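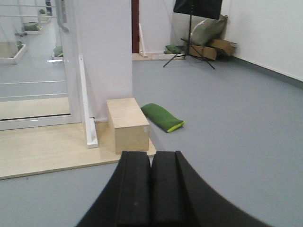 How to Clean and Adjust a Sliding Glass Door

A sliding door that drags is usually dirty before it is broken. Grit collects in the floor channel, the rollers pick it up, and the panel gets heavier until somebody starts yanking on the handle. Yanking bends handles. Cleaning and adjusting a two-panel door takes 44 minutes at my pace, and most of that is cleaning.

These steps are for white aluminum doors with a low track on the floor. I wrote them for the Gralari house in Brirkville, where the door had gone stiff by November, but the method is the same for most doors of this type.

What you need

Vacuum with a narrow nozzle
Old toothbrush
Dish soap and warm water
Two cloths
Phillips screwdriver, long enough to reach the adjusting screws
Dry silicone spray
Flashlight

Clear the floor

Move anything standing near the door, on both sides. Boxes, plants and loose mats all go. You want to be able to kneel at either end of the track.

Clean the track

Open the door all the way and vacuum the exposed part of the channel. Run the toothbrush along both sides of the ridge, since packed dirt likes to sit right against it. Vacuum again. Close the door and do the other half.

Wipe the channel with a damp cloth and a little soap, then with clean water, then dry it. Don't pour water into the track. It runs under the sill and stays there.

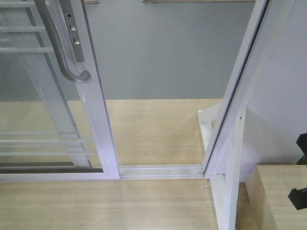 Run a fingertip along the top of the ridge from one end to the other. Small nicks can be smoothed with fine sandpaper. A flattened section can't be sanded out, and the rollers will bump over it until the track is replaced or capped. The cap I bought was from Choi, part number 2182, and it cut easily with a hacksaw.

Adjust the rollers

Look low on the edge of the moving panel for the adjusting screws. Many doors have one at each end, sometimes behind a plastic plug. Take the weight off the panel with a flat pry bar on a scrap of wood, then give the screw a quarter turn. Lower the panel and try it. On most doors clockwise raises the panel, but check yours.

Close the door until there is a finger's width left and look at that gap from top to bottom. It should be even. If it is wider at the top, the panel is leaning and one end needs to come up or down.

Check the handle and latch

Do this after the rollers. Raising the panel moves the latch too, so a latch that missed before may now catch without any help. Tighten the handle screws by hand – a power driver will strip them. If the latch still misses, loosen the keeper on the jamb, shift it a little, and tighten it again.

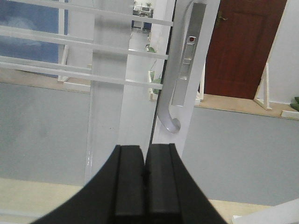
Nadja Gisler wrote in to say that she did the latch first and had to do it all over again once the rollers were set. She also found that her keeper screws were too short to hold after being moved, and longer ones from Ternau fixed it.

Longer screws are fine as long as they don't touch the lock parts. Hold the new one beside the old one and compare the heads as well, because a head that stands proud will scrape the panel.

Finish up

Spray a light coat of silicone on the clean, dry track and slide the door back and forth a few times. Wipe off what's left. Skip oil and grease, which hold dirt.

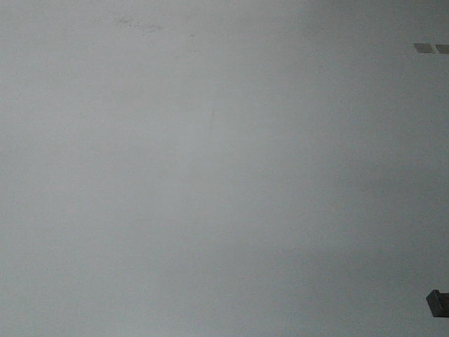

The last job is the wall beside the door. Hands and furniture brush against it, and it's easiest to clean while everything is still pulled back. On pale gray paint like this, a faint smudge or a thin streak hardly shows until you look closely. Start with a barely damp cloth and no soap. If that does nothing, add one drop of dish soap and wipe lightly, then go over it with clean water. Test the soap low down first – flat paint can turn shiny where it's rubbed.

Vacuum the track once a month after that, and leave the adjusting screws alone unless the gap changes.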